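Gralura opens hand-teaching workshop in Ilbridge

2023-10-09

The automation company Gralura has opened a small workshop in Ilbridge where people teach robots by using their own hands. The operators wear sensors over the hands and do simple tasks at a table, and the recorded movements are later used to train a two-armed robot called Dolan.

The first tasks were chosen in June together with Zarnitz, a supplier of small packaging. They are all things that a person does without thinking: opening a lid, closing a latch, turning a box to the other side. For a robot such work is still difficult — a thin lid bends easily, and both hands must move at the same time.

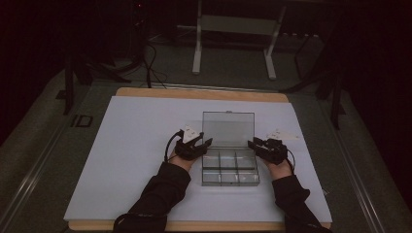
An operator wearing hand sensors works with a clear six-compartment box at the Ilbridge workshop.

The company says that 11 operators work there in shifts. One recording session takes 60 minutes, and after it the operator must rest the hands. Until now the team has collected nearly 635 hours of movements.

Gralura plans to keep the workshop open for three years. Tasks with soft materials, such as bags and cloth, will be added in the next stage. The company is also looking for left-handed operators — applications are accepted at the Ilbridge office on working days.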